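**Cleaning spots off an old hand mirror?**

Dardo Domínguez
Got my aunts old hand mirror, glass is all cloudy round the edges. Tried vinegar, nothing. Is it dirt or is the silver gone? Dont want to wreck it.

**Emmanuel Mollel**
If vinegar did nothing its probably the backing. Can't clean that off. Resilvering place in Vondeck quoted me 80 for a small one, took 21 days. Keep water away from the edge, dry cloth only. 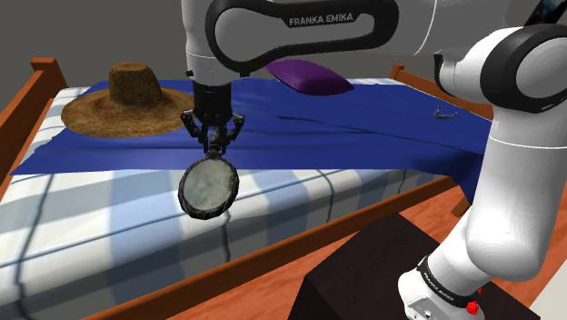 Cukport, Sat 21 December

**kahsay101**
Mine has a thick brown frame, left it alone. Old glass looks fine imo. Dont use ammonia whatever you do. Soft brush for the frame, bit of wax after.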